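チケット1076:軽食テーブルのひな壇からお菓子が滑り落ちる/かごの置き場所が決まらない

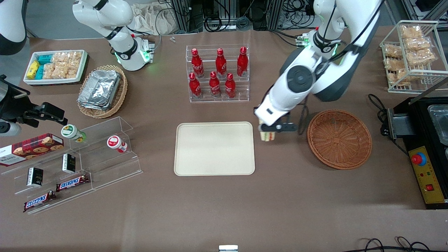

Nelu Furtună:ひな壇のいちばん下の手前、昨日もお菓子が一本床に落ちてましたよ。拾って戻しておきましたけど、通るたびに気になります。あと、サンドイッチってトレイとかごのどっちに置くのが正解なんでしょう。先週と今週で場所が違う気がして、補充のときに毎回迷ってます。

はい、報告ありがとうございます! 軽食テーブル係の私です。前からうすうす気づいていたのに見ないふりをしていた件なので、この際まとめてチケットにします。思いつくまま書くので長いです、すみません。

■症状
・透明アクリルのひな壇で、スニッカーズが下へ下へと寄ってくる。斜めに置いたものが特に危ない。
・赤いチェックのクッキーの箱が、ひな壇の左端に立てかけてあるだけなので、誰かが小瓶を取った拍子に倒れる。
・サンドイッチの定位置がない。クリーム色の四角いトレイ派と、丸い籐かご派に分かれている。
・コーラのラックは今のところ無事。でも前の段から取る人ばかりで、奥の段の瓶がいつまでも残る。

■最初に疑ったこと:テーブルの傾き
一番ありそうなところから、と思ってスマホの水準器を置いてみました。ほぼ水平。ちょっとがっかりしました(傾いてたら脚に紙をはさんで終わりだったのに!)。向きを変えてもう一度測っても同じです。念のためひな壇をテーブルの反対側に移して一晩置いてみたのですが、朝にはまたお菓子が手前に寄っていました。テーブルさん、疑ってごめんなさい。

■次に疑ったこと:アクリルの表面
指でなでてみたら、つるっつるでした。思い出してみると、月はじめに私が張り切ってつや出しスプレーで磨いたんです……。見た目はぴかぴかで気分がいいんですけど、包み紙との相性は最悪だったみたいです。ぬるま湯に台所洗剤をほんの少し垂らして、やわらかい布で拭いて、水拭きして、乾かしました。これでかなりましになりました。ただ、完全には止まりません。誰かがテーブルに手をついたり、隣のトレイをずずっと引っぱったりすると、やっぱり少しずつ動きます。

■試した滑り止め
その1、シリコンの透明シート。百円ショップのを段の幅に合わせて切りました。効き目は抜群です。でも小さい黒い箱まで貼りついて、持ち上げるとシートごとついてくる。お客さんの前でべろーんとなったので却下。

その2、目の粗い網状の滑り止めマット。効くには効くけれど、透明のひな壇に敷くと網目が丸見えで、急に食器棚の引き出しみたいになりました。Alasdair Swansonには「おばあちゃんの家を思い出す」と言われ、褒められたのかどうか今もわかりません。

その3、段の手前のふちに、細い透明のクッションテープを一本だけ貼る。結局これに落ち着きました。正面からはほとんど見えないし、瓶も箱もすっと取れます。お菓子は寄ってきてもテープで止まります。シートを最初に買ったぶんも入れて、材料費は2000円でお釣りが来ました。ちなみにテープは横に長く切るより、段の幅より少し短めに切って両端をあけておくほうが、拭き掃除のときに端からめくれません。最初に貼ったのは三日でめくれてほこりだらけになったので、貼り直しています。

■置き方も変えました
テープだけだと心もとないので、スニッカーズは段と平行に寝かせることにしました。斜めに置くとにぎやかでかわいいんですけどね、ここはぐっと我慢です。小瓶は上の段のままで問題なし。背が低いし、底が平らなのであまり動きません。

クッキーの箱は、ひな壇に立てかけるのをやめて、テーブルにぺたんと寝かせました。丸いクッキーの絵が見えなくなるのがさみしいという声があったので、後ろに本立ての片方を置いて立たせる案も試しているところです。今のところ倒れていません。本立ては資料棚の余りを借りました(Dorin Pănăさんには一声かけてあります)。

■サンドイッチの置き場所
これはもう、好みの問題だと思ってずっと放っておいたんですが、Nelu Furtunăさんの言うとおり、補充する人が迷うのはよくないですね。三角のサンドイッチをトレイに寝かせると具の断面が見えにくい。籐かごに立てると断面がきれいに見えるけれど、かごの底が丸みを帯びているので、数が減ってくると残ったのがぱたっと倒れます。

そこで、かごの底に折りたたんだ布巾を敷いて平らにしてみました。そうしたら最後の一切れまで立っています! というわけでサンドイッチは丸い籐かごで統一。四角いトレイはあけておいて、食べ終わった包みの仮置き場にします。包みを元のかごに戻す人がいるので(お気持ちはわかります)、この役目はあったほうがいいです。

布巾は毎日替えてください。パンくずが思った以上にたまります。洗ったものは流しの下、左の引き出しです。

■アルミの容器について
楕円のかごに重ねてあるアルミの容器は、取り分け用です。重ねたまま置いておくと、ぴったりくっついて一枚だけ取れないという苦情がありました。これは積むときに一つおきに向きを少しずらすだけで解決しました。ぎゅっと上から押さないのもコツです。ついきれいに揃えたくなって押しちゃうんですよね、私も犯人の一人です。

■袋のお菓子
白い四角いトレイのほうは、黄色い袋と青緑の袋と、中身の見える透明の袋を混ぜて入れています。透明の袋のお菓子は下になると割れるので、いちばん上か端っこへ。前に底で粉々になっていたことがあり、私がおいしくいただきました。

■コーラのラック
奥の段が残る件は、補充のときに奥の瓶を前に下ろしてから、新しいのを奥に入れる。これだけです。冷蔵庫の牛乳と同じですね。ラックそのものはテーブルの奥寄りに置いたままにしてください。手前に出すと、かごに手を伸ばした人の袖が引っかかります。ひな壇とのあいだも、腕が通るくらいはあけておいてほしいです。

■テーブルの並びのメモ
試しにHadauの部屋にある幅60センチの小テーブルに全部のせようとしたことがありますが、無理でした。ひな壇とラックを置いたら、もうかごの行き場がありません。今の茶色いテーブルのままでいきます。Virikさんから古いケーキスタンドを譲ってもらえそうなので、来たらまた考えます。たぶん8月です。

■状態
ひな壇の滑り:テープで様子見。五日たって落下なし。
クッキーの箱:本立てで様子見。
サンドイッチ:丸い籐かごに決定。
アルミの容器:解決。
つや出しスプレー:ひな壇には使用禁止。掃除用具入れの扉にもメモを貼りました。

テープがはがれかけていたら、勝手に貼り直してもらって大丈夫です。残りは引き出しの奥、輪ゴムの箱の隣にあります。

コメント(4)

Noemi Gatti
布巾作戦、うちの階でもまねしました。ただ厚手のタオルだとかごが浅くなって逆に倒れたので、薄いのを一回たたむくらいがよかったです。

Emanuel Crăciun
スプレーで磨いたの、私も手伝いましたよね。共犯です、ごめんなさい。あのときは本当にぴかぴかでうれしかったんですが……。ところでテープの幅はどれくらいですか?

軽食テーブル係
>Emanuelさん 細いほうです! 太いのも買ったんですけど、小箱を取るときに引っかかりました。引き出しに両方入っているので、細いほうを使ってください。

Dorin Pană
本立ては返さなくていいです。ただ、もう片方を誰かがドアストッパーにしているようなので、見つけたら棚に戻してください。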